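Section 4 — Garment handling cell: rules before and during a run

Plostelo two-arm cell, folding tasks. Rev by Kaja Lill, June. Replaces the loose sheet from Wudness, bin that one.

Read all of section 4 before first power-up. Section 3 (network, mounts) has to be done already.

4.1 Before power

1. E-stop. Press it, twist it out, check the light. Both sides of the bench.
2. Finger screws. Snug with the short hex key. Do not lean on it, the threads are soft.
3. Cable loops at the wrists. Enough slack for a full turn, not so much it drags on the table top.
4. Work table clear except for the one garment. Tools, cups, phones — off.
5. Pile of waiting clothes goes on the side table, never on the work table. Keep it out of reach of the arms.
6. Floor. Nothing on the operator's standing spot.

Note: step 3 gets skipped the most. Vasilis Hodžić lost a wrist connector that way and the spare took 10 days to arrive.

4.2 Who stands where

1. One operator per run, and that person has stop duty. No second job.
2. Stand to the side of the work table, clear of both arms at full reach.
3. Anyone else stays behind the line. Visitors too.
4. Sleeves down and buttoned, no lanyards, hair tied back.

CAUTION: hands never go between the grippers while the arms are live. Garment slips, let it slip. Stop first, then fix it.

4.3 Running a garment

1. Lay one garment roughly in the middle. Flat or crumpled, both are allowed, but write down wich.
2. Home both arms. Wait for the tone.
3. Start at speed 2. Higher speeds need sign-off from Ruth Salazar.
4. First contact should be at a near edge or corner. If the fingers press the table top, stop and redo the height offset (3.6).
5. Lifting with one arm: the other arm stays open and parked off the cloth.
6. Any snag, any odd noise — stop. Log it. Dont restart from the middle of a motion, go back to home.

Green garment, work table:
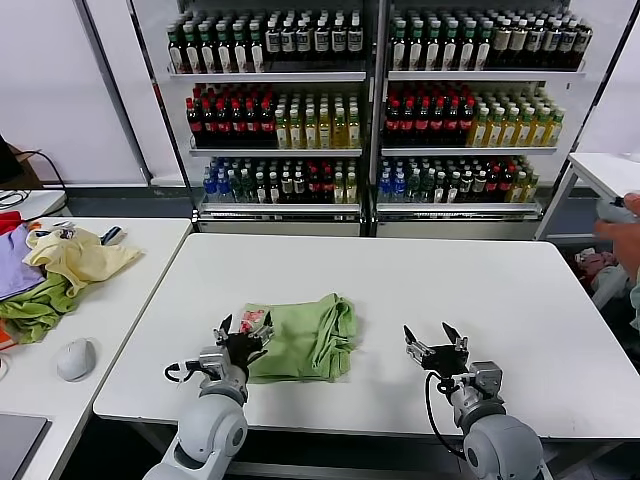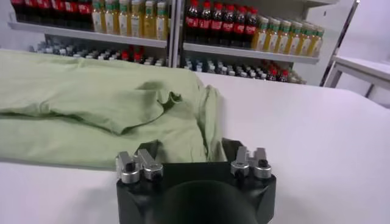
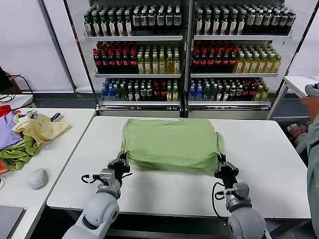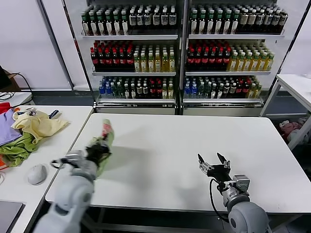

4.4 After the run

1. Arms to park, then power down. In that order.
2. Open the grippers by hand, check for threads and lint. Tweezers, no compressed air.
3. Log entry: garment, start state, speed, stops, your initials. A run with no entry does not count toward the total. Aníbal Tamayo threw out a whole afternoon over this.
4. Folded or not, the garment goes in the done box. Not back on the pile.

Note: log number carries on from the last one, no restarting at 1 for a new operator. Old Pukau log ended at 1,481, so this one opens at 1,482.

4.5 When to call someone

Error 649 — joint limit. Clear once. Comes back, call Marleny Carhuamaca.
Gripper won't open — power down, do not pry the fingers.
E-stop light dead — cell is out of use untill it's replaced. No exeptions.

Spare fingers are in the Quispe drawer, bottom left. Sign for them. Go on to section 5 for camera checks.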